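Last updated: January
Retail Design > Course Texts > Selling From the Floor > Chapter 4
Contents Prev Next Glossary Index

Chapter 4
The Floor Display and the Store That Has to Live With It

My first job in this business was standing in a grocery store with a clipboard, watching people walk past a display I'd helped draw. It was a tall thing for a line of crackers, with a curved header and a little shelf for coupons, and I was so proud of it that I'd told my mother which aisle to look in. People walked past it all morning. One man leaned his umbrella on it. Around lunchtime a stock clerk rolled it behind the potatoes to make room for a pallet jack, and there it stayed until I went home.

I've started this chapter the same way in every version of these notes because I still think that clerk is the person you're designing for, at least to begin with. In the last chapter we talked about the shopper: sight lines, reach, how long someone will stand still for you. Now we get to the people who open the carton, put the display together, find a spot for it, fill it, sweep under it and finally crush it. If any of them dislikes your display, the shopper may never meet it at all!

Some words first. A floor display is any freestanding unit that holds product away from its usual shelf. A shipper is a floor display that arrives already loaded. A knockdown, or KD, arrives flat and empty, and the store fills it from its own stock. You'll hear salespeople use all of these as if they meant the same thing (they'll also say "dump bin" for anything with an open top), so get in the habit of asking which one they mean before you draw a line.

We'll mostly be working in corrugated board. It's cheap, it prints well, and a student can cut a full-size mockup from it on the studio floor with a knife and a straightedge. Please do make the mockup. A drawing will let you fold a panel through another panel and never complain, and a sheet of board won't.
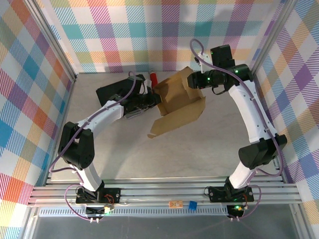
4.1 Flat, folded or filled?

The choice between a shipper and a KD gets made early, often before a designer is in the room, and it decides nearly everything else. A shipper costs more to move because you're trucking a lot of air along with the product. It also has to survive the ride fully loaded, so the base needs to be stronger than it would ever need to be in the aisle. What you get for the money is speed. The clerk pulls off the outer sleeve, lifts the header, and walks away.

A KD moves cheaply and waits nicely in a back room – too nicely, if you ask me. I've seen stacks of them sitting there long after the promotion they were printed for. Every fold you ask for is another chance for someone to say "later." My own rule is that a KD should go up with two hands and no tape, and that the instructions should be printed on the board itself, on a panel that ends up hidden. Loose instruction sheets go in the trash with the strapping.

There's a middle road, the pre-glued unit that pops open and locks. I love these and I overuse them. They need careful scoring, and a tired crease will fight you, so be fussy about which way the flutes run. Vertical flutes carry the load. Put them sideways in a side wall and the wall will start to bow once the lower shelves are full. 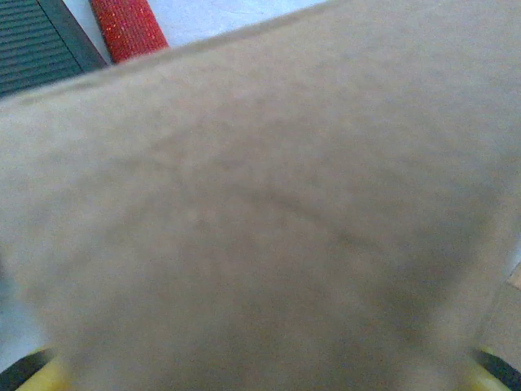 Helotside, January

I'm setting this case down more or less as I wrote it in my notebook, because the order in which things went wrong is the useful part. The client was Oltasex, a small maker of shoe care products, and yes, everybody at the meeting had already heard the jokes about the name. They wanted a floor display for the Hájek drugstores, a chain with narrow aisles and firm opinions. The order was for 1,677 units. Amerley Mensah ran the account, and Beryl Blackburn was the buyer on the store side.

We showed a KD with four shelves and a round base. Beryl asked how it would sit against an end cap, and I said, with great confidence, that it wasn't meant to. She let that hang there for a bit. Then she got out the chain's fixture guide, which I'd skimmed, and read me the line about square footprints.

So we went back and squared the base, which changed the shelf depth, which meant the Deltier brush sets no longer fit facing forward. Amerley suggested turning them and printing the brand on the shelf lip. It looked better than what I'd had. It also took ten minutes to put together, and Beryl thought that was far too long for a store with one person on the morning shift.

Before you read on, sketch your own base for this display. Assume a square footprint, four shelves, and a clerk who is also answering the phone. We'll come back to your sketch in 4.2, when we work out what the bottom shelf has to carry.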